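Readers wanted for local history manuscript

2026-05-17 | By the Cleltimex Press editorial desk
Print | E-mail
2 min read

Cleltimex Press is looking for 13 volunteer readers for a new book on family life in Canadian mill towns between the wars. The manuscript runs to 400 pages and draws on letters, school records and the Solotlow oral history tapes. We want comments from people who read history for pleasure, with or without a degree in the subject.

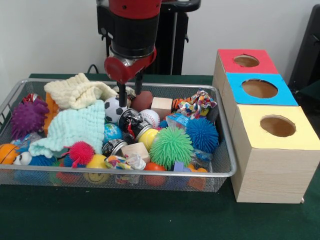

Readers will get a printed copy and a short form for each chapter. We ask for 40 pages a week, with notes on anything unclear, repeated or doubtful. Chapter 2 deals with children's games and may need the most work. If you grew up kicking a soccer ball like the one in the wire basket, or remember what your grandparents played with in its place, we would like your comments on that chapter in particular.

There is no fee. Each reader will be thanked by name in the book and will receive a finished copy. You must be 18 or older and able to return your forms by mail or through the Tistik reading site.

To apply, send a paragraph about yourself and the last history book you finished to the editorial desk, marked "Mill towns". Previous readers are welcome to apply again.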